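How a Two-Arm Robot Kitchen Cell Is Set Up and Looked After

A cell is the space where a robot does its job. It includes the robot, the table, the tools and everything the robot has to handle. The cell at the Claltbridge workshop has two robot arms, one on each side of a white table. Its job is to practice kitchen tasks with a toaster oven, a foil tray and a plate.

Why two arms?

An oven door can be awkward. If you let go of it, it may swing back. People use one hand for the door and the other for the food, and the cell works the same way. The left arm takes care of the door. The right arm takes care of the tray.

Each arm has joints, like your shoulder, elbow and wrist. Inside each joint is a motor that turns it and a sensor that measures how far it has turned. At the end of the arm is a gripper, a tool with fingers that open and close.

Step 1: Laying the mat

The technician covers most of the table with a large sheet of brown paper. White tables reflect a lot of light, and bright spots can confuse a camera. Dull brown paper reflects much less. Small creases do no harm, but a torn mat is replaced, as a gripper finger can catch on the tear.

Step 2: Placing the oven and the tray

The oven goes on the left and the tray on the right, with a gap between them. The gap matters. Both arms need space to turn without bumping into each other.

Step 3: Finding home

Before work starts, each arm moves slowly to a starting position called home. The controller, a computer made by Vollberg, compares the sensor readings with the numbers it has saved. If a joint does not match, the arm stops and a message appears on the screen. The technician then has to teach the arm its home position again. This is called calibration.

Step 4: Setting the grip

Foil bends easily. If the gripper squeezes too hard, the wall of the tray folds. If it squeezes too lightly, the tray slips. The grip setting on this controller goes from 0 to 100, and the technician starts low and raises it 2 steps at a time until the tray stays put. An oven door is stiffer than foil, so the left gripper has its own setting.

Looking after the cell

The Zaton program keeps count of every open-and-close movement. After 222 movements it asks for a quick check. The technician wipes the fingers, looks for crumbs and makes sure that no screw has worked loose. After 2,345 movements the finger pads come off and new ones go on. Spare pads are kept in a drawer marked Maldonado, the name of the shop that cuts them.

Cables need checking too. A cable must be long enough to let the wrist turn - but a loop that hangs too low can snag on a tray. The technician moves the wrist by hand, with the power off, and watches the cable all the way around.

People stay outside the line on the floor whenever the arms have power. A red stop button is mounted on each side of the table, and both are tested every morning before the first run. 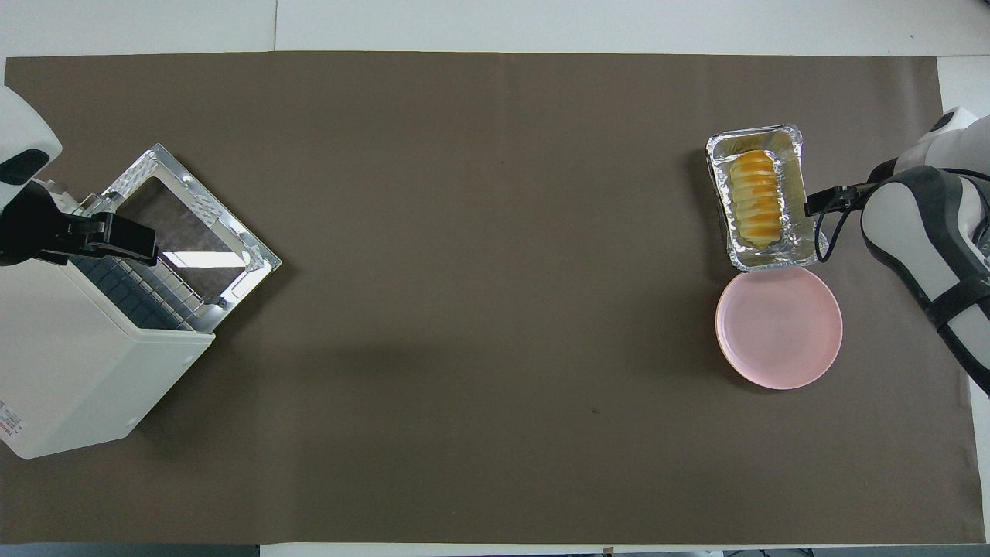
If a stop button fails its test, the cell stays switched off until the button has been replaced and tested again.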